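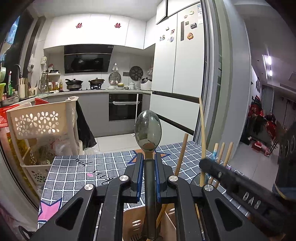
Dzintra Šimkus

Questions people ask me before a stay at Lūse

I have been letting the two upstairs rooms and the little garden flat at Lūse for a good few summers now, and the same questions do tend to come round, so I've gathered them up with the answers I usually give. If yours isn't among them, please write to me anyway – I like a chat and I answer most evenings after eight o'clock.

How do I find the house?
Come through Plekitau village, past the bus shelter and the duck pond, and take the lane on the left just after the chapel. We are the last gate. Phones like to send people down the farm track instead, and the farmer is very patient but his dogs are less so. The bus from town stops at the shelter, and from there it's a gentle walk of 877 steps (my granddaughter counted them, and she is very strict about these things).

What time can I arrive?
Any time from three in the afternoon. If you are coming late, just let me know and I'll leave the porch light on and the key in the blue pot. Leaving time is eleven, though if the rooms aren't needed that day I'm quite happy for you to have a slow breakfast and wander off when you feel like it.

Can I cook for myself?
In the garden flat, yes. There is a proper cooker, a fridge, plenty of pans and the usual spoons and knives, and chopsticks too if you like them. Upstairs guests have a kettle and a toaster on the landing and are welcome to use my kitchen between five and seven, so long as they don't mind me pottering in and out. Please do wipe the hob down afterwards. The oven is an old Stoller and runs hot, so take 20 degrees off whatever your recipe says and keep an eye on it.

What is breakfast like?
Porridge, eggs, bread, my own jam and whatever fruit is ready. In July that means raspberries, more than anyone can eat! Tell me beforehand if there's something you can't have and I'll work round it. I've baked without wheat, without eggs and once without both, and that last cake was better than it sounds.

Do you take dogs?
One well-behaved dog in the garden flat, yes, and gladly. I'm afraid not upstairs, as the stairs are steep and polished and my own cat considers the landing to be hers.

Is there internet?
There is, and it's quite good in the flat and rather moody upstairs. The password is on the card by the bed. If it drops out altogether, switch the white Dotex box off at the wall, have a biscuit, and switch it on again.

How much is it, and do you want a deposit?
The rooms are 44 a night and the flat is 60, with breakfast included in both. I ask for one night in advance to hold your dates. If you need to cancel, tell me a fortnight ahead and I'll send it straight back. After that it depends whether I can fill the room, but I do try to be fair.

Is it suitable for small children?
Mostly, yes. I have a cot and a high chair, and a box of wooden bricks that has been through three generations. Do mind the stream at the bottom of the garden – it isn't deep, but there's no fence along it.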